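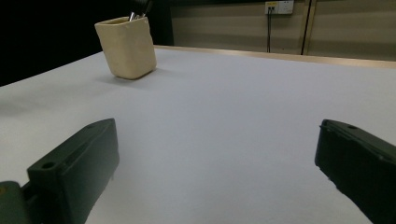
Cream ceramic pen holder on the white table.

Ink on a White Table: What Works at My House

White furniture is sold to people who don't own pens. I bought mine in July and had a blue line across it by dinner.

Start with a damp cloth and a drop of dish soap. If the ink laughs at you, dab on a little rubbing alcohol with a cotton ball, working from the outside of the mark in. Go easy near any wood trim - alcohol can lift the finish, and then you have two problems and a smell. 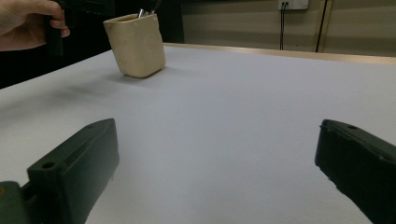 Rinse with plain water and dry with an old T-shirt. Leave the magic sponges for last. They're very fine sandpaper with good publicity, and they'll leave a shiny patch on a matte top.

Crayon comes off with baking soda on a wet rag, rubbed for around 20 seconds. Selorm Odoi wrote in to recommend mayonnaise. I tried it, and the table smelled like a picnic until morning.

Pens that leak get stored tip up. Pens that leak twice go in the trash, including the nice one from the bank.

Next up: candle wax, and my feelings about it.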